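Search this site Enter keywords Go
Visits > Homewares and trade > Lockyer open day

Lockyer open day: a morning among the kitchen things

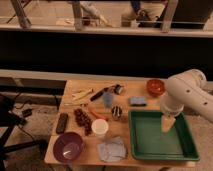
We arrived at ten and were given a badge and a cup of tea. The open day runs every August and takes in three firms on the same site: Lockyer, which owns the building, Diltura, which makes trays and storage, and Celico, a smaller outfit selling play food to nurseries.

Entry was free but parking cost £5. The car park has 64 spaces and was full by half past ten, so come early or use the bus.

Marama Pryor took our group round. She has worked for Diltura since it moved in and knows the stock well. The tables on the ground floor are laid out as they might be at home after a meal, with everything mixed together: grapes and a carrot, a sponge, a red-orange bowl, a little striped ball. I liked this better than the shelves upstairs, where things are sorted by price.

The big green tray was what I had come to see. It has a raised rim and rounded corners, and the sloping sides should make it easy to wipe out. It is large for a small table, though, and I would measure up before buying one. Marama said the catalogue now runs to 1383 items, most of which are kept in the back store and can be asked for at the desk.

Upstairs there was a talk on washing-up and drying racks by a man from Trelter. It was due to last 30 minutes and went on for 75. The chairs were hard.

Lunch was soup and a roll in the canteen. The shop opened at one and took cards only. I bought two tea towels and a dish brush. The toilets are by the loading bay, down a corridor with no sign, and the lift was out of use all morning.

The site closes to visitors at four.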